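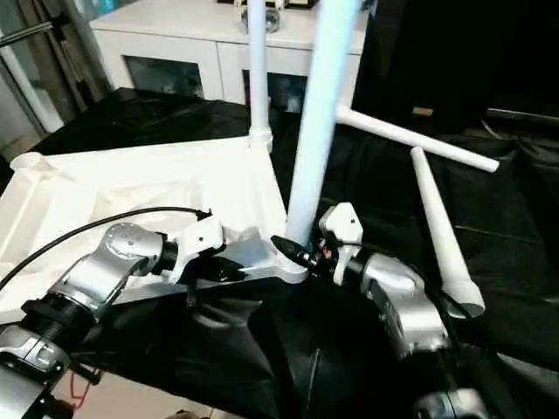

*Plorneditz Community Orchard — Outreach and Planting Team*

Progress report to the Belhaj Fund, 10 May 2021

April was cold and slow to let go of us, but we're glad to say that 249 of the 300 apple and pear saplings you paid for are now in the ground along the Hokamau side, staked and mulched. The last 51 are heeled in behind the shed and will go in once the lower rows drain.

We've spent $2,333 so far, mostly on stakes, deer fencing and the compost from Bimer, who kindly delivered in two loads when our lane was too soft for one big truck. Six families have signed up to look after a row each, and we'd love a few more — the watering in July is a lot to ask of anyone!

Still to do: the gate hinge, the labels, and a proper hose run to the far corner. We'd also like to move up to $300 from printing to hoses, if you're happy with that.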